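In defense of the marked-up table

Every December somebody in my family tells me I need a new kitchen table, and every December I say no. It's a long white one, it came from Lorente 6 years ago, and it has seen things. Glue! Cocoa! A July afternoon with food coloring that we still don't discuss!

My aunt Purificación Nieto is the loudest voice for replacing it. She has a Firnberg table, solid oak, and she keeps it under two layers of cloth and one of plastic. It's gorgeous, I'm told. I've been eating at her house for 23 years and I couldn't tell you what color it is.

I think a table you have to protect is a table you've stopped using. My kids cut, paint and sand on ours (they're in a big wood phase right now, all little curved pieces and animals), and if I made them put down newspaper and a mat first they'd give up and go watch TV. I know because I tried it. I bought a $176 craft mat set from Wedima, and it lives behind the couch.

And I like patterns and words on a tabletop, too. People say it's tacky and that you get sick of it. Well, people get sick of plain gray too, they just don't admit it because plain gray was expensive. Give me hearts any day, and let the paint land where it lands.

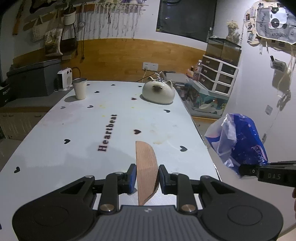 Should you sand and repaint a white table once it's stained?
Only if the marks bother you when you sit down to eat. Try dish soap and a soft cloth first, and leave it alone for a week before you decide.

My neighbor swears by the Prasum scrubbing paste, but it took the shine off her counter, so I'm staying away from it. Soap's fine. Anyway, my aunt is coming for dinner on Sunday and I'm not putting out a tablecloth.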